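How to Turn an Everyday Tote Into a Camera Bag (No Sewing Machine Needed!)

I have wanted to write this one up since September, when I finally got my padded insert to a point where I stopped fiddling with it. If you have a bag you already love and a camera that keeps getting left at home, this is such a fun afternoon project. You make one soft box, drop it into the bag, and lift it out again when you want the bag back for groceries or library books.

My bag is the Fenis, a mid-size canvas tote I found at a little shop in Wirnthorpe. It has a flat bottom, two outside pockets and a top zipper, and those are the three things I would look for if you are picking a bag just for this. A round-bottomed bag can work too, but the insert will rock a little.

What you need

Closed-cell foam, 1/2 inch thick (a camping mat is perfect and cheap)
Fleece or brushed loop fabric, one yard
Spray adhesive or a tube of fabric glue
Stick-on hook tape, the scratchy half only
A long ruler, a sharp craft knife with fresh blades, and a marker
Heavy thread and a curved needle

I bought the loop fabric from Phuthong, who sell it by the yard in more colors than I knew existed. I went with marigold. A bright lining makes it so much easier to find a black lens cap at the bottom of a bag! If you use plain fleece, buy a small piece first and press your hook tape onto it. Some fleece grabs beautifully and some lets go the minute you pick up the bag.

Measure the bag, then measure your gear

Start with the inside of the bag. Measure the bottom, long side and short side, and take half an inch off each so the finished insert slides in without a fight. Then decide how tall you want the walls. Stand your camera in the bag the way you would like to carry it, lens down if you can, and measure from the bottom of the bag to the top of the camera. Add an inch.

Mine came out at 10 by 5 inches on the bottom and 7 inches tall. That holds one body with a small zoom attached, one extra prime, a spare battery and a snack. (The snack is not optional.)

Draw all your pieces on paper before you go anywhere near the foam. You need one bottom, two long walls, two short walls and at least one divider. The short walls sit inside the long ones, so take the thickness of the foam off twice when you work out how wide they should be. I forgot this on my first try and ended up with a box shaped like a boat.

Cut the foam

Tape your paper patterns to the foam and trace them with the marker. Put something underneath that you don't mind scoring. Hold the ruler down hard and make several light passes with the knife, keeping the blade straight up and down. One big heavy cut drags the foam and leaves a slanted edge, and slanted edges make gappy corners. 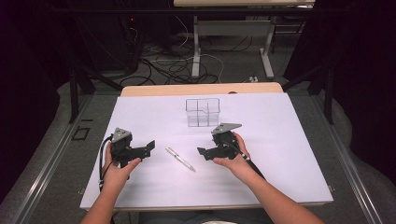

Change the blade as soon as the foam starts to crumble instead of slice. I went through two on a single insert and it was worth every penny. If an edge comes out bumpy, rub it with medium sandpaper and it smooths right out.

Once everything is cut, stand the pieces up inside the bag with a few bits of masking tape holding the corners. Put the camera in. Zip the bag closed. Walk around the house with it on your shoulder! This dry run is the best five minutes of the whole project, and it is much nicer to trim a wall now than after the fabric is on.

Cover the pieces

Cut the fabric for each piece large enough to wrap the front, fold over the edges and meet on the back. For the walls and the divider you want fabric on both faces, so I fold one long strip over the top edge like a taco and trim the bottom flush.

Work outside or by an open window if you are using spray. Coat the foam lightly, wait until it feels tacky, and lay the fabric down from the middle out. Go easy here. Too much glue soaks through the fleece and dries into a crunchy patch, and hook tape won't stick to crunchy fleece. I let my pieces sit for 90 minutes under a stack of cookbooks before I stitched anything, and the glue's own label is the one to follow if it says longer.

Stitch the box

Set the bottom piece flat, stand one long wall against it and sew them together through the fabric only, using a whipstitch with the curved needle. Keep the stitches small at the corners and looser along the straight runs. Add the second long wall, then tuck in the short ones. Sew the four upright corners last, from the bottom up, and knot the thread twice at the top.

It doesn't have to be pretty. The stitching ends up on the outside, against the lining of the bag, and no lens is ever going to complain.

Make the divider

Stick a strip of hook tape down each short end of the divider and add a few stitches through it, because the adhesive alone tends to creep in a hot car. Press the divider into place and give it a tug. I cut mine an inch shorter than the walls so I can lay a folded scarf across the top.

If you would like a flap, cut a rectangle of foam half the height of the wall, cover it, and sew it along one long edge so it folds down over the lens side. I skipped it on the first insert and added it on the second, and I love it.

What it cost

All my supplies came to 59 dollars, and I have enough foam and fabric left over for a second box. I had been eyeing the Dralach leather shoulder bag before this, so I feel pretty great about the difference.

The finished insert weighs next to nothing. With the camera, the prime and the battery loaded, the whole bag came in at 926 grams on my kitchen scale, and yes, my camera is a tiny mirrorless one with a plastic lens. Yours may well be heavier, in which case double up the foam on the bottom.

A few last notes

Wash the outer bag on its own and just run a lint roller over the insert. Fleece loves cat hair.

Skip the magnets. I tried a pair as a closure for the flap and they kept grabbing my keys.

If your bag has no top zipper, sew a button to the back wall of the insert and a loop of elastic to the front. It holds the flap down and you can still open it with one hand.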